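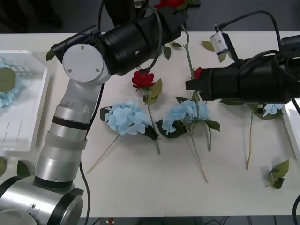 Red roses at the white table

Fivero Meditation Cushion

The Fivero cushion is made for long sitting, at a retreat or at home. It is filled with buckwheat husk and weighs 2 kg. The cover opens with a zipper, so you can take out some husk if the seat is too high for you. Please wash the cover in cold water only.

Item number: 1628
Colors: sand, dark blue

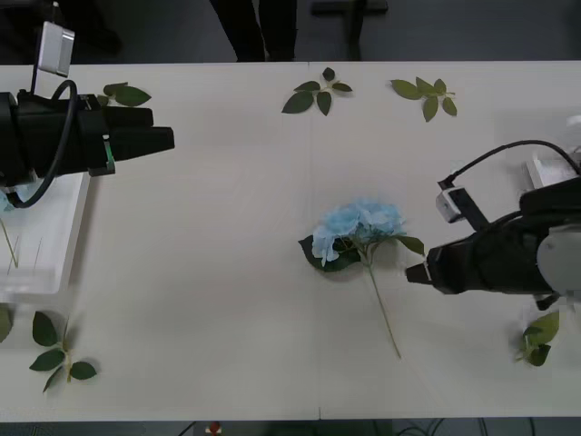
Table seen from above

Retreat houses which order 200 cushions or more receive a lower price. Please write to Parisa Mirzaei at Adard. New covers will arrive in May.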